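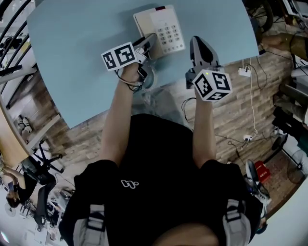 Randa Ghanem wrote in the course forum that last week's reading treats a guided outing and a rental as the same product at two prices, and she asked which costs belong to the guide alone. The question is a fair one and it sets the order of these notes.

Unit 3: Pricing guided tours and self-drive rentals

Terms. A guided departure is sold by the seat and leaves at a set time. A rental is sold by the vehicle and the block of hours. An operator that sells both has one fleet and two demand curves.

Costs tied to the guide: wages for the tour and the briefing, the guide's own vehicle, permit fees charged per group. Costs tied to the rental: deposit handling, damage claims, late returns, recovery of stuck vehicles. Fuel and routine service fall on both and are split by engine hours.

Worked case. Rarnham runs kayak tours on a tidal river. A departure has fixed costs of 500 dollars and takes 12 guests at most. With a full group, the fixed cost per guest is 41.67 dollars. With half the seats sold it doubles to 83.33. The posted price has to cover some point between the two, and the choice of point is a forecast of load.
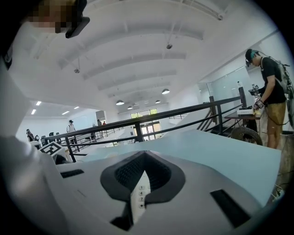 Eino Hyvönen

Cancellation rules. The minimum group size should be stated at booking. If the minimum is not met, the operator has three choices: run at a loss, merge two departures, or refund. Merging works only if the second departure has open seats and the tide allows it. In the Rarnham case, assume that about a third of short groups can be merged.

Rentals need a turnaround buffer. Two hours between blocks is common for boats that must be rinsed and checked. A shorter buffer raises the number of blocks per day and also the chance that a late return delays the next customer.

Exercise. Recompute the cost per guest with a second guide added at 140 dollars per departure. Show the result for a full group and for a half-full one. Then find the lowest load at which a price of 75 dollars covers cost. Partial guests are rounded up.

Reading for next time: the Cordier chapter on seasonal permits, sections 1 to 4.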